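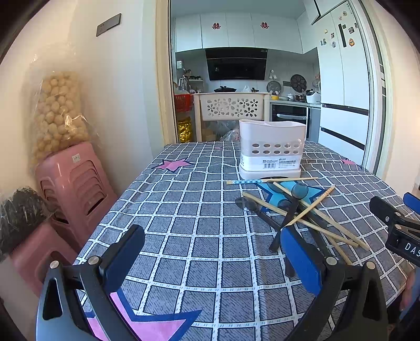 Porta-talheres de bancada Dolton, plástico branco

Código interno: Dolton 3
Estado: novo
Disponibilidade: em stock

Descrição

Recipiente vertical para talheres, pauzinhos e utensílios compridos de cozinha. Corpo em plástico branco, de contorno retangular com cantos arredondados. A parede é perfurada por filas de orifícios na zona superior; a zona inferior é fechada e forma a base. A etiqueta do produto, em chinês e com código de barras, encontra-se colada na frente da base.

Características

Cor: branco
Material: plástico
Instalação: pousado na bancada ou na mesa, sem fixação
Carga máxima recomendada: 700 g
Unidades por embalagem: 2
Garantia: 3 anos

Utilização

Colocar os pauzinhos com a ponta para cima e os talheres com o cabo para cima. Distribuir as peças metálicas pelos dois lados do recipiente. Quando o conteúdo for composto apenas por colheres de cabo longo, não ultrapassar 400 g. Os pauzinhos de madeira devem ser escorridos antes de guardados.
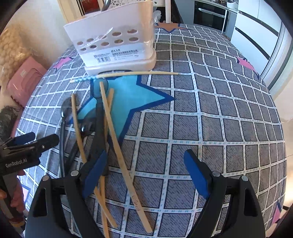

Porta-talheres com película transparente e etiqueta na parte inferior; à frente, paus de madeira soltos sobre a toalha.

Retirar a película e lavar o recipiente antes da primeira utilização. A etiqueta sai com água morna e detergente neutro. Guardar os sacos de plástico fora do alcance das crianças.

Limpeza

Lavar à mão, com esponja macia. Os orifícios limpam-se com uma escova fina. Não utilizar palha de aço nem produtos com cloro. Não colocar junto de placas de fogão ou de outras fontes de calor.

Conteúdo da embalagem

Recipientes com a respetiva película de proteção. Talheres, pauzinhos e toalha de mesa não incluídos.

Encomendas e devoluções

Distribuição: Esorholm. Devolução aceite com a etiqueta intacta e a película por abrir. Para encomendas de revenda, contactar Roos Van Hecke; para peças danificadas no transporte, Rasmus Paulauskas, indicando o código interno e o número da fatura.

Ficha atualizada em 2019-03-09.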